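環境音（映画音響）

環境音（かんきょうおん）とは、映画および映像作品の音響制作において、場面の場所、時間帯、空間の広さなどを示すために台詞の背後に連続して配置される音の総称である。アンビエンス、背景音、ベースノイズとも呼ばれる。英語圏の制作現場では「バックグラウンド」を略してBGと表記することが多いが、日本語では背景音楽を指すBGMと混同されやすいため、仕上げの工程表では「アンビ」または「ベース」の表記が用いられる。

目次
概要
用語
ルームトーンとの区別
収録
編集
周波数帯と台詞との関係
同期録音作品と吹き替え作品
ミキシング
ライブラリ
納品形式
批判と問題点
関連項目

概要

映画の音は、台詞、効果音、音楽の三系統に大別される。環境音はこのうち効果音に属するが、特定の動作や物体に同期する音（ハードエフェクト）や、俳優の動きに合わせてスタジオで演じられるフォーリーとは区別して扱われる。環境音は原則として画面内の特定の一点に同期せず、カットの切り替わりをまたいで持続する。

環境音の機能としては、場所の提示のほかに、編集点の隠蔽がある。同じ場面であっても、撮影の順序や時刻が異なるショットを接続すると、背後の雑音の音量や音色がカットごとに変化する。連続した環境音をその上に重ねると、聴感上の不連続が目立たなくなる。編集室ではこの処理を「床を敷く」「下敷きを入れる」などと呼ぶ。

演出上の機能も指摘される。ある場面から環境音を徐々に抜く手法は、人物の内面への集中や時間感覚の変化を表すために用いられる。反対に、画面に映っていない場所の音を加えることで、撮影していない空間の存在を示すことができる。路地の場面に遠い鉄道の通過音を加える処理や、室内の場面に隣室のテレビの音を加える処理がこれにあたる。

用語

環境音に関する用語は、国、会社、世代によって異なる。以下は比較的広く通用するものである。

ベース
場面全体を通して流れる、変化の少ない持続音。都市の遠い交通音、風、空調音などが該当する。

スポット
ベースの上に散発的に配置される短い音。犬の吠え声、車の通過、戸の開閉などが該当する。画面内の動作に同期しないものに限って環境音に数え、同期するものはハードエフェクトとする。

ワラ
群衆の話し声のうち、個々の言葉が聞き取れないもの。日本では「ガヤ」と呼ばれる。担当を台詞部門とするか効果部門とするかは作品ごとに取り決める。

ワイルドトラック
カメラを回さずに録音だけを行った素材。環境音の素材のほか、聞き取りにくかった台詞の録り直しもこれに含まれる。

アンビエンスベッド
複数のベースを重ね、そのまま場面に貼り付けられる状態にまとめたもの。再録音の段階で個々の層を調整できなくなるため、完成した一本のファイルとして渡すことを禁じる制作会社もある。

ルームトーンとの区別

ルームトーンは、撮影現場で俳優とスタッフが静止した状態で録音される、その場所固有の無音に近い音である。台詞と同じマイクロホンを、台詞の収録時と同じ位置、同じ利得で用いて録音する。用途は台詞トラックの隙間を埋めることにあり、台詞編集の素材として管理される。

環境音は、必ずしも撮影現場で録音される必要がない。別の土地、別の季節に録音された素材が用いられることも多く、効果編集の素材として管理される。両者は最終的な映画の中では混ざり合って聞こえるが、国際版（M&Eトラック）を制作する際に扱いが分かれる。国際版では原語の台詞トラックが取り除かれるため、台詞に付随していたルームトーンも同時に失われる。環境音が独立して作られていない作品では、この時点で背景が無音になる箇所が生じ、補填の作業が必要になる。

ルームトーンの収録時間は60秒を標準とする現場が多い。これより短い素材を繰り返して用いると、微小な雑音の周期が聴き取られることがある。

収録

環境音の収録には、ステレオまたはサラウンド対応のマイクロホン配置が用いられる。主な方式にはXY方式、ORTF方式、MS方式、AB方式があり、サラウンドではダブルMS方式やアンビソニックス方式が使われる。XY方式とMS方式はモノラルへの変換時に位相の問題が生じにくく、放送向けの作品で選ばれる傾向がある。AB方式は広がりに優れるが、二本のマイクロホンの間隔によっては中央の定位が弱くなる。

屋外での収録では風防が不可欠である。風がマイクロホンの振動板に直接当たって生じる雑音は低域に集中し、後の工程で取り除くことが難しい。かご型の風防に毛足の長い外皮を重ねる構成が一般的で、弱い風の条件では外皮を外して高域の減衰を避けることがある。

収録時刻の選択は素材の性格を大きく左右する。都市部では未明の時間帯に遠方の幹線道路の音が際立ち、日中には近隣の生活音が増える。鳥の声は日の出の前後に密度が高く、季節による種の違いも現れる。十月に録音した草地の素材を初夏の場面に用いると、虫の声の種類によって季節の矛盾が生じることがあり、編集者は素材の収録月を確認してから使用する。

素材には録音開始時または終了時に、場所、時刻、方式、天候を口頭で記録する。これをスレートと呼ぶ。口頭のスレートに加え、ファイルのメタデータに同じ内容を書き込むことが標準的な手順となっている。

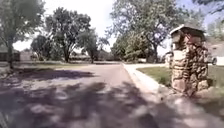
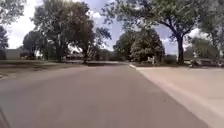
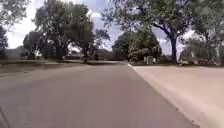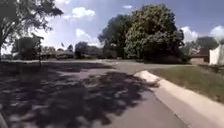 アスファルト舗装の道路

環境音とルームトーンは、一つの場面で同時に使用されるのか。

通常は同時に使用される。ルームトーンは台詞トラックの途切れを埋め、環境音はその上で場面全体に連続性を与える。前者は台詞ステム、後者は効果ステムに収められる。

編集

環境音の編集は、映像の編集が確定した後に開始されるのが原則である。実際には確定前に仮の環境音が付けられ、試写や音楽の打ち合わせに供されることが多い。この仮の音が監督や編集者の耳に定着し、最終版でも同じ素材の使用を求められる場合がある。

編集者はまず場面ごとに場所の一覧を作成し、各場所に割り当てるベースを決める。同じ場所が作品の中で繰り返し現れる場合には、初出の際に作成した組み合わせを保存し、時刻や天候の変化に応じて一部の層だけを差し替える。これにより、場所の同一性を保ちながら時間の経過を示すことができる。

Jovita Tapiaは、環境音の層を「遠」「中」「近」の三群に分けて管理する手順を提案した。遠景の層は場面の間で固定し、中景の層はカメラの向きが大きく変わる箇所で入れ替え、近景の層は人物の動線に応じて配置する。この手順は編集者の間でTapia式の層分けと呼ばれることがあるが、三群の境界についての統一された定義はない。Tapia自身の手引きでは、音源までの物理的な距離は考慮されず、高域の減衰の程度と直接音の割合によって分類が行われている。

カットの切り替わりにおける環境音の処理には、直接切り替える方法と、重ねて移行する方法がある。場所が変わる箇所では直接切り替えが標準で、映像の切り替わりより先に次の場所の音を入れる処理はプリラップと呼ばれる。場面の内部では、カメラの位置が変わっても環境音を切り替えないことが多い。ショットごとに音の向きを変えると、観客の注意が編集点に向かうためである。

繰り返しの処理（ループ）では、目立つ音を含まない区間を選び、前後を重ねて接続する。鳥の声や警笛のように識別しやすい音が含まれていると、周期が短い場合に反復が露呈する。このため、素材からスポットに相当する音を切り出し、ベースとは別のトラックに置き直す作業が行われる。

周波数帯と台詞との関係

環境音は台詞の了解度を損なわない範囲で配置される。了解度に強く影響するのは子音の成分で、2000 Hzを含む中高域に多く分布する。滝、強い雨、蝉の声のようにこの帯域を連続して占める音は、音量が小さくても台詞を覆うことがある。

中域の500 Hz付近には、母音の成分と、室内の反射による響きが重なる。室内の環境音をこの帯域で厚くすると、台詞がこもって聞こえる。遠景の交通音は200 Hz以下に主な成分を持ち、台詞との干渉は比較的小さいが、劇場の低域再生能力によって印象が大きく変わる。小型のモニターで作業した素材を劇場で再生した際に、低域の量が過大になる事例は多い。

電源に由来するハム音は、交流の周波数とその整数倍に現れる。60 Hz地域で収録された素材では、基音のほかに倍音が狭い帯域に並ぶため、ノッチフィルターを直列に挿入して除去する。ただし、冷蔵庫や変圧器が画面内に存在する場合には、意図的に残されることもある。

帯域の調整では、環境音全体に一律の減衰を与える方法のほか、台詞の信号を検出して特定の帯域だけを下げる動的な処理が用いられる。Celbyは後者の処理を行うプラグインで、検出の遅れを補うために台詞トラックを先読みする機能を備える。動的な処理は、背景が台詞に合わせて揺れる現象（ポンピング）を招くことがあり、静かな場面では手動のオートメーションが選ばれる。

同期録音作品と吹き替え作品

撮影時に録音された台詞を主に用いる作品と、撮影後にすべての台詞を録り直す作品とでは、環境音の役割が異なる。

同期録音作品では、台詞トラックそのものに現場の背景雑音が含まれる。環境音の編集者は、この雑音に合わせて素材を選ぶことになる。台詞に川の音が混入している場合、効果トラックにも川の音を用意しなければ、台詞が始まるたびに川が現れ、終わるたびに消えることになる。雑音除去処理の普及により、現場の雑音を減らしてから環境音を加える手順が増えたが、除去が過度になると声の質感が損なわれる。

全編をアフレコで制作する作品では、台詞はスタジオの乾いた音で収録される。背景はすべて後から構築され、環境音の密度は同期録音作品より高くなる。多言語で同時に公開される作品では、どの言語版でも同じ環境音を共有できる利点がある。反面、声と背景の音響的な結び付きが弱くなりやすく、場所に応じた残響の付加が必要となる。屋外の場面では残響が短く拡散的であるため、室内用の残響を流用すると不自然に聞こえる。

両者の中間として、一部の場面だけを録り直す作品がある。録り直した台詞と現場の台詞が一つの会話の中に混在する場合、現場のルームトーンを録り直し側に敷き、その全体に環境音を重ねて差を縮める。

ミキシング

最終ミックス（再録音）では、環境音は台詞と音楽の水準が決まった後に調整されることが多い。小規模な作品では一人の技術者がすべてを担当し、大規模な作品では台詞と音楽を担当する技術者と、効果音を担当する技術者が並んで作業する。

多チャンネルの作品では、環境音の大部分は左右の前方チャンネルとサラウンドチャンネルに配置される。中央のチャンネルは台詞のために空けられる。ただし、中央を完全に空けると、台詞の背後だけが抜けたように聞こえるため、低い水準の持続音を中央にも置く手法がある。

サラウンドチャンネルに識別しやすい音を置くと、観客の視線が画面から離れることがある。この現象は「出口表示効果」と呼ばれ、古くからサラウンドの配置上の注意点とされてきた。オブジェクト方式の音響では、鳥や航空機のような点音源を上方に配置する例が増えたが、ベースの層はオブジェクトとして扱わず、固定されたチャンネル（ベッド）に置くのが通例である。

ミックスに使用するトラック数は作品によって大きく異なる。環境音だけで200トラックに達する大作もあれば、ベースを二層だけ置く会話劇もある。トラック数が多い場合には、場所別または層別にあらかじめ束ねたプリダブを作成し、最終ミックスで操作する系統を減らす。

ライブラリ

環境音の素材は、作品ごとに新規に収録されるほか、市販または社内のライブラリから供給される。市販のライブラリには、地域別、気候別、施設別に編成されたものがある。Gameroは乾燥地の屋外音を中心とするライブラリで、風の素材を植生の種類によって分類している。Figueroaは集合住宅の共用部、中庭、階段室などの居住空間を扱い、同一地点の昼と夜を対にして収録している点に特徴がある。

ライブラリの検索には、名称に含まれる語と付随するメタデータが用いられる。名称の付け方は長く統一されておらず、同じ種類の音が「street」「road」「traffic」など異なる語で登録されていた。近年は分類記号を名称の先頭に置く規則が普及し、異なる供給元の素材を一括して検索できるようになった。Plususは、この分類記号を持たない旧来の素材に対して、音響特徴量から候補の記号を提示する管理ソフトウェアである。提示された記号の採否は利用者が個別に判断する。

社内ライブラリでは、過去の作品で使用した素材の再利用が行われる。権利の帰属は契約によって異なり、制作会社が保有する場合、音響会社が保有する場合、録音者個人が保有する場合がある。群衆の素材に聞き取れる会話が含まれるときは、言語と内容の確認が必要となる。公開する地域の言語で不適切な語が発話されていたために、配給段階で差し替えとなった例が報告されている。

同一の素材が多数の作品で使用されることも珍しくない。特定の鳥の声や子供の歓声は、素材として流通した結果、音響関係者の間で個別に識別されるに至っている。生息域と一致しない鳥の声の使用は、観客からの指摘を受けやすい。

納品形式

環境音は、通常、ステムと呼ばれる系統別のミックスの一部として納品される。効果ステムに一括して含める形式と、環境音だけを独立したステムとする形式がある。後者は予告編の制作や国際版の調整に有利であるが、仕様書に定めがない場合には作成されないことが多い。

国際版では、環境音、効果音、フォーリー、音楽のみで場面が成立することが求められる。検査では、台詞が除かれた箇所で背景が途切れていないか、画面内の動作に音が付いているか、原語の発話が背景に残っていないかが確認される。聞き取れる発話を含む群衆音は、オプショナルトラックとして別に納品し、各言語版の制作者が使用の可否を選択する。

編集セッションの保存も納品物に含まれることがある。この場合、使用したプラグインの設定を書き出した音声と、処理前の音声の双方を残すことが望ましいとされる。後年の修復や再ミックスの際に、当時のソフトウェアが動作しない場合があるためである。

批判と問題点

環境音の使用が慣習化した結果、場所の描写が定型に陥るという批判がある。夜の場面に虫の声、港の場面に海鳥、都市の場面に警笛を置く処理は、実際の場所の音と一致しないことが多い。ドキュメンタリーの分野では、撮影地以外で録音された環境音の使用が事実の提示にあたるか否かについて議論が続いており、放送局によっては使用の範囲を内規で定めている。

劇映画においても、環境音を密に敷くことで静寂の表現が難しくなるとの指摘がある。劇場内の空調音や観客の立てる音は完全には排除できないため、トラック上の完全な無音は再生機器の故障と受け取られる場合がある。静寂を表す場面では、微弱な風や遠い単発の音を残し、周囲の層だけを取り除く処理がとられる。

配信向けの作品では、聴取環境の差が問題となる。劇場の水準で調整された環境音は、小型の機器では聞こえず、夜間の小音量再生では低い水準の層が失われる。家庭用に別のミックスを作成する作品では、環境音の水準を上げて台詞との差を縮めることがあるが、了解度の低下を伴うため、調整の幅は限られる。

関連項目

フォーリー
アフレコ
ルームトーン
ワイルドトラック
サウンドデザイン
再録音
国際版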